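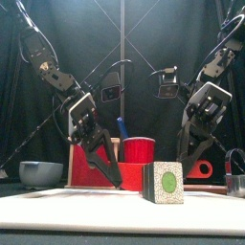 Two robot arms, a red box and a red cup.

01/03/2020

The head writer of Nugroho, the sitcom about an Indonesian family running a laundromat, would like people to stop asking whether the grandmother is a stereotype.

"She's the first character I wrote," the writer says. "She cheats at cards and she hates the son's boss. If she also cooks a lot, well, she cooks a lot."

The show was made by Parkov, a small production company, and the first season of eight episodes began in November.
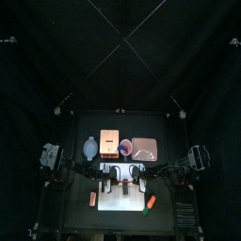
Language was the hardest part to settle. In the first draft the family spoke English at home. "I read it out loud and it was wrong," the writer says. "Parents switch in the middle of a sentence. So we put that in, and then we had to fight for the subtitles." The channel, Wular, wanted no more than three subtitled scenes per episode. The finale has 13.

The writers' room was mixed, and the arguments were mostly over accents. Only the father has one in the finished show - the actor's own.

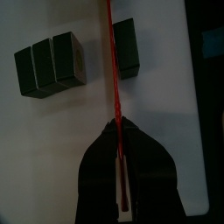
"We didn't ask anyone to put one on," the writer says. "Two people did it at auditions anyway. I think they'd been asked to so many times before."

Letters from viewers have been split. 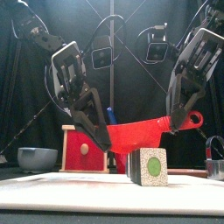
One viewer wrote that the daughter gets all the good lines and the parents are left to react. The writer agrees with that, and says the mother has an episode of her own in season two.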